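The bed is the best folding table in most homes. It sits at a decent height, it is wide enough for a full basket, and in summer, with a slatted sleeping mat over the sheet, it is also flat and firm. Anyone who has tried to get a straight crease on a soft quilt knows the trouble. The cloth sinks, the edges wander, and the pile leans before it reaches the drawer.

Sleeping mats of bamboo or reed have been sold for a long time as a way to stay cool. In Votcombe, where July nights stay warm well past midnight, plenty of households put one down at the start of the season and leave it until fall. The laundry gets sorted there because the laundry has always been sorted on the bed. The mat makes the job easier.

Dark clothes are a good test. Black cloth shows lint and wrinkles more than any other color, and it is hard to see where one layer stops and the next begins. Against tan and brown slats the outline is clear. Fold a long piece once, lengthwise, and lay it in the direction of the slats. The lines of the mat will tell you if it is straight.
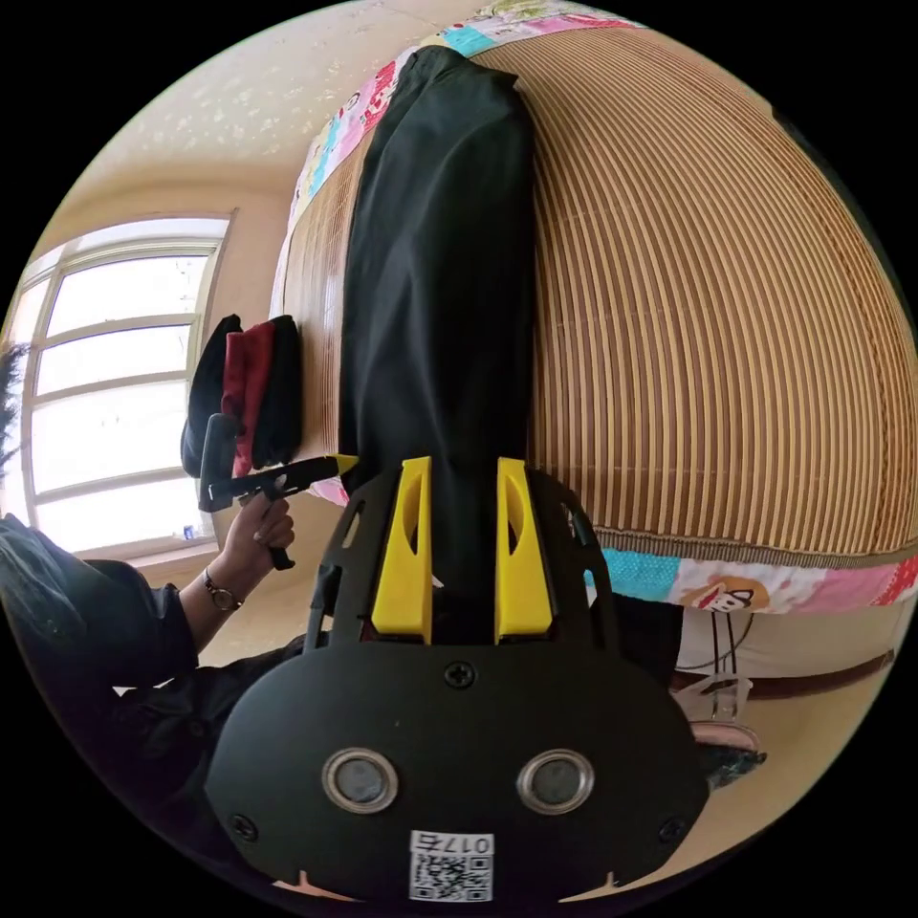
## Long pieces first

Start with whatever takes up the most room. Pick the item up by one end and let it hang for a moment so the weight pulls out the worst of the wrinkles. Lower it onto the mat, far end first. Smooth it with the flat of the hand, working from the middle outward, and stop before you reach the edge of the bed. Cloth that hangs over the side tends to drag the rest with it.

After that, fold in thirds or in half again, depending on the drawer. Halves are quicker. Thirds stand up better if you store things on edge. Shim, the small household paper that goes out to 3774 addresses in and near Costness, ran a page on the subject last spring and came down on the side of thirds. Readers wrote in for weeks to argue for halves.

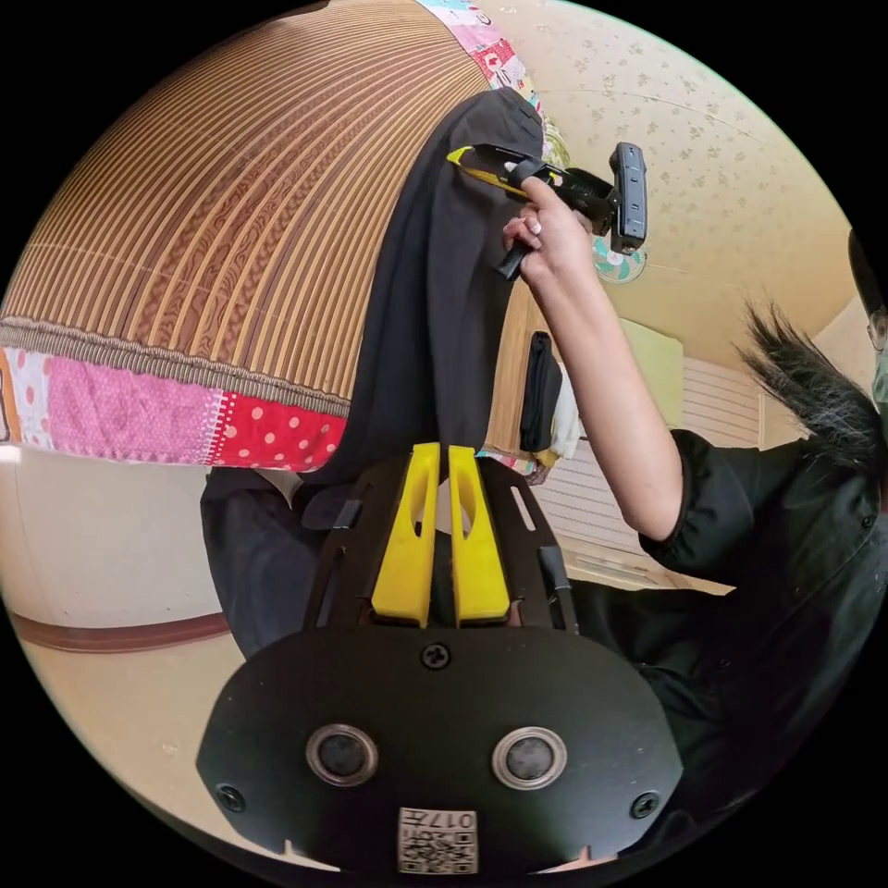
Lifting is where most folds go wrong. A piece held at a single corner will twist on the way up, and it has to be straightened all over again. Two points of contact are better, one at the top and one partway down. If only one hand is free, slide the piece across the slats and leave the lifting until it is compact.

## Looking after the mat

Wipe the slats with a damp cloth, then dry them in the direction they run. Check the trim at the edges, where threads work loose first. Eneo, a mat shop in Costness, will rebind a worn edge for nine dollars and usually has it back in two days.

Keep buttons and zippers turned up when you slide clothes across. They can scratch the slats, and a raised splinter will catch on knitwear. When the nights cool off, roll the mat loosely, tie it with soft tape, and store it upright in a closet. The sheet underneath goes in the wash that same day, and the folding moves back to the quilt until the following summer.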